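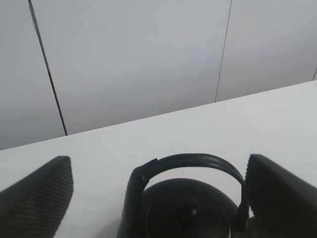

13/02/2025 – Gina (the arm), kettle job

2 min read

Print | E-mail

Swapped the old smooth pads for the ribbed ones this morning and retaught the approach. Wrist camera still needs its mount squaring up, I keep forgetting! Speed is at 10 per cent until I trust it.

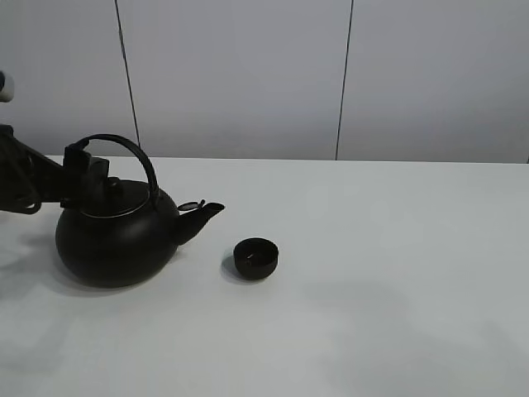
Pouring is the bit I want sorted before the Pedano open day in July. I'm keeping the cup a short way off the tip of the spout, so the tilt has to carry the kettle forward as well as over (my first go at the path only did the over). The grip is at the lid and the base of the handle, which I like – might try higher up the arch tomorrow, though the Prellonetti script will moan about reach.

Still to do: 4 new screws for the wrist plate, and whoever borrowed the Arsenault hex keys, please put them back.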